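Section 5: Setting up the Puvach night humidifier in a child's room

We know you'd like to get this going before bedtime, so do read the whole section once through (it's short, we promise!) and then come back to step 1.

1. Stand the base on a firm, level surface at least 24 inches from the crib or bed, and well out of reach of little hands.
2. Lift off the tank, turn it over and unscrew the cap. Fill with cool, clean water up to the 200 line and no further.
3. Screw the cap back on until you feel it click, then lower the tank slowly onto the base. A few bubbles are perfectly fine.
4. Turn the dial to Low and let it run with the door open while you get on with bath and stories.

Note: If your little one has asthma or a stuffy nose that just won't clear, please have a chat with your pediatrician before the first night.

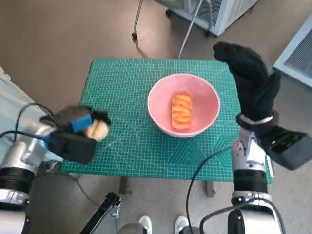
Pink bowl with orange food item, green mat.

5. Check the windows in the morning. If the glass is streaming, the room is too damp, so open the door wider the next night and see how you get on.
6. Empty the tank every day, wipe it out with a soft cloth and leave the cap off until evening.

Caution: Never add oils, vapor rubs or salt to the tank. Unplug the base before you move it, even if you're only going across the room with it.

For the weekly deep clean, and for the Vusberg filter if you bought one, turn to Section 13.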